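Residents > Meetings > Minutes

News Minutes Forms Contact

Geretti Court Residents Association
Minutes, regular meeting, March 31, 2026
Held in the ground floor lounge. Started late, door code wasn't working again.

Present: 14 units represented, enough for a vote. Regrets from units 6 and 22.

1. Minutes of the January meeting
Approved with one fix. Item 4 should say the side gate, not the back gate.

2. Laundry room
Dremier came out and looked at the two washers on the left. One needs a drum bearing, the other needs a door latch. Quote for both is $2,214, parts and labor. Quote for replacing the pair is a lot more and they want the old ones left at the curb, which the city won't take.
Discussion went long. Several people feel we are throwing good money after bad. Others pointed out the right hand washers are the same age and still going fine. Question about whether the lease deal is still offered – it is, but minimum five years.
Moved and seconded to repair. Passed, three against.
Reminder that the dryer lint screens are everyone's job. New sign to go up, bigger letters.

3. Roof and gutters
MacKinnon finished the north side. South side waits on dry weather. They found one cracked downspout behind the bike shed and replaced it, no extra charge. The leak over the third floor landing has not come back but the ceiling stain is still there. Paint or leave? Leave until after the south side is done.
Unit 17 asked agian about moss on the shed roof. Not in the contract. Will get a price.

4. Parking
Two complaints about the loading space being used overnight. Agreed it is 30 minutes max, flashers on. No towing for now. Notes on windshields first.
Visitor passes – the old green ones are no longer good. If you still have one turn it in at the mail table. New ones are limited to one per unit.
Request for a second handicap space near the ramp. General support. Need to check the width, and whether the city has to sign off on the paint.

5. Money
Operating account stands at $2,612 after the insurance payment. Reserve not touched. Laundry repair to come out of reserve, see item 2. Two units behind on dues, letters went out.
Spring flower budget set at $200, same as last year. Somebody wanted mulch included in that, somebody else said it never stretches. Left at 200, mulch to come up separately if needed.

6. Lounge furniture
The folding tables are done for. Legs won't lock on two of them and one pinched a kid's finger at the potluck. Looked at Stitero, who sell used office and school tables. Light wood tops, rounded corners, which parents in the group liked. They will deliver for free if we take four or more. Color was argued over for longer than it needed. White shows everything, dark makes the lounge gloomy. Light wood it is.

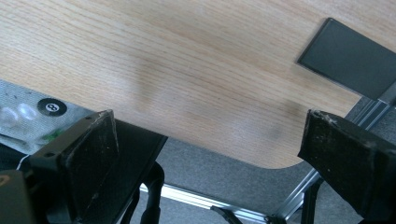 Tabletop for item 6, light wood with rounded corner.

Moved to buy four, price not to go over what was set aside in January. Passed, no one against. Old tables go out with the bulk pickup. Take the chair cart off the list, the one we have just needs a wheel.
Coasters please. Also no taping decorations to the new tops.

7. Other business
– Package theft. Nothing new since the lobby light got fixed. Keep the inner door shut, even when you're carrying stuff.
– Garden beds. Three open. First come, sign the sheet. Beds with nothing planted by end of May go to the next name.
– Noise from the courtyard after ten. Reminder to be posted. One resident asked for a nine o'clock cutoff, no second.
– Recycling. Pizza boxes are still going in the wrong bin. The hauler left a tag on ours twice.
– Door code. New one will be handed out on paper, not by email. Don't give it to delivery drivers

8. To do
Confirm Dremier repair date and post it in the laundry room.
Price for shed moss from MacKinnon.
Measure by the ramp.
Order tables, get delivery day, find people to carry.
New laundry sign, new courtyard sign.

Next meeting same place, date to be posted by the mailboxes. Agenda items in the box a week ahead please, not the night of.

Adjourned 8:50.

Last updated: after corrections to items 2 and 5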